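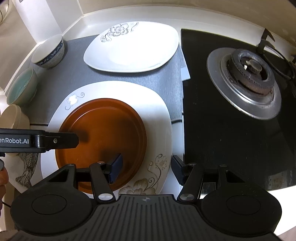 Irena Michalski writes that her console shut itself down after two hours of play in August, and asks whether a household vacuum may be used on the vents.

Drevham Games Library does not recommend it. Members caring for consoles at home should observe the following.

Switch the console off at the wall and let it cool for 13 minutes. Brush the vents with a soft, dry paintbrush - never a damp cloth. Leave 16 centimetres of clear space behind the unit, and keep it off carpet.

Wipe discs from the centre outward. Cartridge contacts may be cleaned with a cotton bud and a little isopropyl alcohol, then left to dry fully before use.

Collections of over 200 discs are best stored upright, away from direct sun.

Print this page | E-mail this page

Contact Drevham Games Library | Copyright Drevham Games Library | Back to top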